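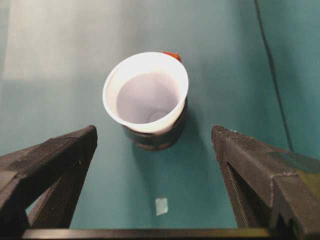 4. Rules for two-arm work at the shared bench

Read this section before you power either arm. It applies to all benches at Ivmont, including those on loan from Plutow. Section 5 covers recording.

4.1 Before power-up

1. Put the hand-held stop button where you can reach it while seated.
2. Check that no cable crosses the space the fingers close into. A cable may run beside a finger if it has slack through the full wrist turn.
3. Look over both sets of fingers. Replace any printed part with a crack or a lifted layer.
4. Set the speed limit in the Skovard panel to 3. Do not raise it until the first full run has passed.

CAUTION: The arms do not detect hands. Stop both arms before you reach in, even to straighten a cup.

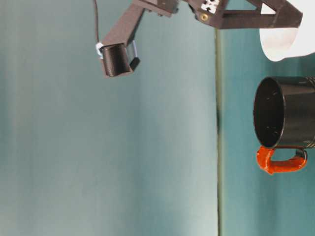 Section text by Noemi Colombo, checked by Chih-ming Tu

4.2 Placing the objects

5. Use light, unbreakable cups and mugs only. Glass and china stay off the bench.
6. Keep the mug handle pointing away from the arm that will approach first, unless the task sheet calls for a handle grasp.
7. Leave open table between the fingertips and the nearest object at the start position. The arm makes a small correction when it wakes - it must not hit anything while doing so.

Note: Nested cups count as one object in the log. Write "nested" in the comment field. 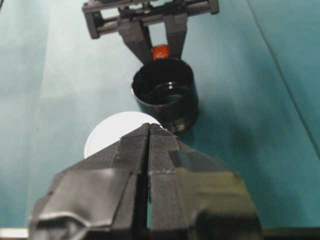 Ivmont Shared Bench Team

4.3 When both arms work over one cup

8. Only one arm moves inside the cup zone at a time. The other holds still with its fingers closed or its load steady.
9. The arm holding a part has right of way. Wait until it has let go and backed out before you move the second arm.
10. Check taped fingers for loose folds and frayed edges every 296 cycles. Retape at 1,000 cycles, whatever the tape looks like. The log warns you at 1,155 and locks the arm.

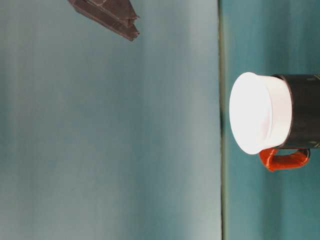
Parking is the step people skip. At the end of a run, open or close the fingers as the task sheet says, lift clear, and leave the arm where the next operator can see that it carries nothing. An empty gripper well away from the mug, with bare surface between them, is what we want. If the arm stops closer than that, jog it back by hand control and write down the position. Send repeat cases to Hongjun Qian.

11. Power down the arm that parked last first, then the other.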